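Last updated: April
Search this site Enter keywords

Notes for the Destis talk (long version, Goossens Hall)

Speaker: Buppha Tanasarn. I have the small room upstairs, 15 minutes for the talk and then questions. Water is on the left. Check the clicker before people come in, the last speaker always walks off with it.

Hello everybody, thank you for coming up all those stairs. Say where I'm from, say I teach eighth grade, skip the résumé.
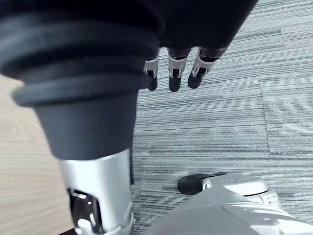
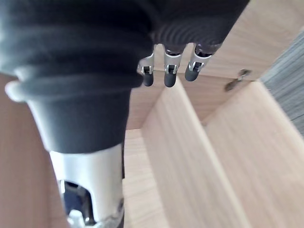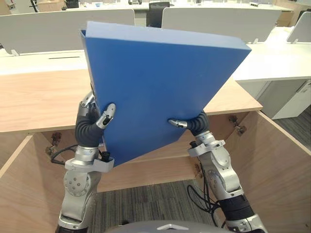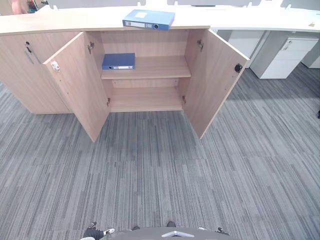
The blue file box, then the cabinet with its two front doors open.

START

So I want to talk about letters. Paper ones, with stamps on them, written by kids who would much sooner be doing something else. Our exchange is called Destis and it links one school in Dralley with one school in Bivero. If you're from around here you know what it means to put those two names in one sentence. If you aren't, the short version is that they're on either side of a river, there was fighting when my parents were young, and for a long time people did their shopping an hour away to avoid crossing the bridge.

(Don't do the whole history. Last time I did the whole history and ran out of time before I got to the first letter.)

The kids don't remember any of it, of course. They weren't born. What they have is what they hear at the dinner table, and you'd be amazed how much a 13-year-old can pick up from an uncle.

THE FIRST ROUND

Tell this one slowly.

The first year I gave them a topic. The topic was "What does peace mean to you?" and I was very proud of it! I wrote it on the board in my best handwriting. What I got was a stack of letters that all said peace means no war and everyone getting along, with a dove in the corner. Lovely doves, some of them. And the letters that came back from Bivero said the same thing, with more doves.

[wait for the laugh, if there is one]

One boy in the back row had written a P.S. under his dove. It said, "Do you also have the bus that smells?" And his partner wrote back a page and a half about the bus. The route, the driver, the seat with the hole, who was sick on it. That was the first real letter we had, and it was all in answer to the P.S.

So I threw out the topic. Now the rule is that every letter has to have one question in it the other person could answer without asking a grown-up. They can write anything else they like around it. I get questions about dogs, sisters, soccer, whether their math teacher is also like that, what you're allowed to do when your parents are out. I read them all and I laugh out loud in the staff room.

THE HARD LETTERS

Slow down here too, people want to hear this part and I tend to rush it.

They do get to the difficult things. It usually takes until the third or fourth letter. Somebody will write, "My grandfather says your side burned our church," and then it's lying there on my desk on a school night and I have to decide what to do with it.

I send it. I've sent every one of those so far. Before I do, I call the teacher on the other side and read it to her over the phone, so she can be standing nearby when it's opened. She does the same for me. We've had some long calls, she and I, and we didn't agree on all of them. There was one I thought was too rough and she thought it was fine, and she was right.

Read out the church reply here (it's on the yellow card). Both families said yes to it being read, no names. Read it plain, don't act it.

[yellow card]

Give it a second afterward. Drink some water.

I don't think that reply settled anything. The two of them wrote for another few months, mostly about a video game, and then it tapered off the way things do at that age. I ran into the girl's mother at the market and she told me the grandfather had asked to see the letter. She didn't say what he made of it and I didn't push.

HOW MANY, HOW OFTEN

People always ask for numbers, so do them all in one go. Since we began we've carried 1446 letters across, counting both directions. We do a mailing every three weeks while school is in. We have 13 pairs in the current group — I've tried it bigger and I couldn't read everything, and I won't send what I haven't read.

What it costs: stamps, envelopes, one phone bill that my principal has been very nice about. Say thank you to the principal if she's in the room. She said she might come after lunch.

THINGS I GOT WRONG

Go quickly through these, they're useful to anybody starting out.

Email. We tried a year of it when the mail was slow. They answered in one line, at night, and I couldn't keep up. Some kids liked it better, I should be fair about that, especially the ones who hate their own handwriting. We let those kids type now and print it out.

Pairing by hobby. I used to spend a whole weekend matching the horse girls with the horse girls. Now we pull names out of a bowl and the horse girl gets a kid who repairs radios, and off they go.

Meeting too early. Oh, this was a bad one. I put both classes in a gym after two letters, with juice. They stood along opposite walls for an hour and looked at their shoes, and then my colleague put some music on, which made it so much worse. These days we wait until the spring, we meet outdoors, and we give them a job to do together. Last year it was painting benches at the ferry landing. The benches look terrible and they're all very attached to them.

Letting the newspaper in. A very friendly reporter wanted "a child from each side, shaking hands." I said yes, and I'm still sorry about it. Two families pulled out the week it ran. If you take one practical thing home, let it be this: get your permissions written down before you talk to anyone with a notebook, and let the kids say no as well as the parents.

IF THERE'S TIME (there won't be)

The story of the lost mailbag. The story of the boy who wrote to himself for a month because his partner moved away and he didn't want to tell me. I love that one but it takes four minutes.

LAST BIT

I get asked whether it works. I've been doing this long enough that some of my first writers are grown up, and one of them drives across the bridge to work now. She says that's because the pay is better over there. I believe her!

If your school wants to try it, I have a folder with our permission forms, the letter to parents in both languages, and the sheet of starter questions. Take a copy from the table by the door and please leave me one, I forgot to keep an original last time.

QUESTIONS — have these ready

Do you correct the spelling? No. If I can't read a word I ask them what it is.

What if a kid gets no answer? I write to them myself, with a question in it, until we find them somebody new.

Do parents read the letters? Some do. We tell the kids up front that they might.

Could younger ones do it? Ask the woman from the Dralley primary school, she said she'd sit near the front. She did it with drawings.

Who pays for the bus in the spring? Both towns, half each, and it has to be applied for by the end of winter or we're all walking.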